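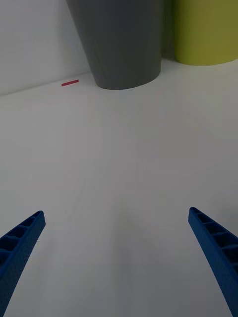
Plain white work surfaces are specified more often than any other finish in small workshops, and they draw more complaints than most. The manager of the surfaces department at Lenley, a supplier of tables and benches to studios and packing rooms, has handled both the orders and the complaints. We spoke in the company's sample room, where finished tops lean in racks along one side.

The first question was what a buyer should look for in a white top. "Gloss level, before anything else," the manager said. "People ask how white it is. White is easy. What they live with every day is how the light comes back off it."

A high-gloss top reflects the ceiling lamps as bright patches. A dead matte top hides the lamps but holds on to pencil, rubber and shoe-polish marks. Lenley sells mostly a low sheen between the two. Under ordinary room lighting it reads as a pale gray with soft changes in tone from one side to the other, and customers sometimes take this for a fault.

"We get a call saying the table is darker in the middle," the manager said. "I ask them to turn it end for end. If the dark part stays where it was, it's the room. If it moves with the table, I want the table back."

The same test is printed on the care sheet that ships with the Harms bench, the company's longest-running product. The bench has been sold in one color for 13 years. A gray version was tried and dropped — it sold well to offices and badly to everyone who handled small parts.

Placement against a wall came up next. The department advises leaving a gap of 4 millimeters behind a fixed top. Walls are seldom straight, and a top pushed hard against one will touch at two points and rub there. White paint on the wall makes the rub marks show sooner. Sealing the gap is left to the customer.

"I don't seal mine," the manager said. "Things fall down the back, and then you pull the table out and get them. With sealant you have to cut it and do it over."

On cleaning, the advice was short. Warm water with a little dish soap, a soft cloth, then a second cloth to dry. Scouring powder is the usual cause of damage. It leaves fine scratches that fill with dirt, and the area turns gray in a way that no further cleaning will fix. Lenley tests each batch with 300 passes of a damp cloth under a fixed weight and compares the panel with an untouched one from the same sheet.

A trial top called Zosach is now in use at the Movuvis repair shop, where it sits under a row of lamps for most of the working day. The manager expects to look at yellowing first and wear second. The edges will be checked separately.

"Edges are where I'd spend the money," the manager said. "The face of a table can be quite ordinary. If water gets in at the edge, you'll see it lift, and there isn't a repair I'd put my name to."

Asked about repainting an old top, the manager was doubtful but did not rule it out. The surface has to be sanded evenly, primed and left alone for longer than most people are willing to leave it. Cup rings in new paint are the most common result of hurrying.

The Harms bench is currently offered in widths from 80 centimeters. Loose sample squares can be requested before ordering, and the department suggests keeping one flat in the intended spot through a full day, including the evening with the lamps on.

We use cookies to improve your experience on this site. By continuing to browse, you agree to our use of cookies. Accept | Manage settings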